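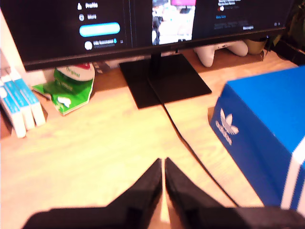 4. Reading the size label at home

In the previous section we treated the moment of ordering. We now consider what happens after the parcel has arrived, when the buyer has to decide whether to keep the shoes or to send them back. In earlier work this moment is mostly described as a question of fit. Our interviews suggest that it is also a question of reading.

The 93 households in the Urnov sample had all bought shoes from one of two online shops, Sturkow or Rerker, and had returned at least one pair in the past year. We asked them to tell us, in their own words, how they checked the size. Many of them did not try on the shoes first. They looked at the label on the short or long side of the box and compared it with the number in the order message. If the two numbers did not look the same, they became doubtful, and this doubt often stayed with them also when the shoes were comfortable.

The place where the parcel is opened has some influence. Over 30 respondents opened it at the desk where they had made the order, with the shop page still on the screen. Others preferred the bed or the floor of the hall. At a desk the comparison between page and label is easy to make, and the participants who did so reported more doubts of this kind – we do not claim that they had more wrong sizes.
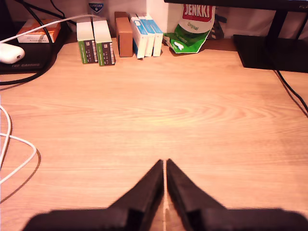
Figure 4. Light wooden desk surface with a row of items along the back edge.

The main source of confusion is that one label usually carries several size systems. A buyer who knows her size in only one of them must find the right number among the others, and the abbreviations which name the systems are printed much smaller than the numbers. When the same number appears twice in the grid, the reader cannot be sure that she has looked in the correct place. Fractions make the task more difficult. Several respondents had never seen thirds in a shoe size and took them for a printing mistake.

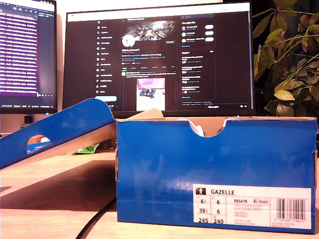
Figure 5. Open shoe box with its product label. The grid shows "6½" and "6", "39⅓" and "6", and "245" and "240".

We found two ways of dealing with such a grid. The first group looked for the number they knew and ignored the rest. The second group read all the numbers and tried to bring them into agreement, sometimes with the help of a conversion table. It may seem that the second way is more careful, but conversion tables differ between shops, and the result was often a new doubt. In the follow-up call of 3rd March, members of the second group were more likely to say that they had returned a pair "to be safe".

The behavior of the first group also has its weak side. A person who looks for a 6 will be satisfied with any 6, and will not ask to which system it belongs.

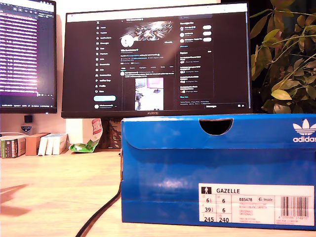
Agustina Yáñez objected, in her comments on a draft of this section, that we give too much weight to the label. In her view the buyers already feel unsure when they order, and the label only offers them a reason which they can say aloud. She would expect the same number of returns if the boxes carried one size only.

We cannot exclude this reading with our present data. Tavares raises a similar point for winter coats, where the labels are simpler and the doubts are also frequent. However, our respondents could often name the exact number that had troubled them, and in such cases we think the label deserves attention of its own. The shop pages of Sturkow and Rerker are compared in Section 5.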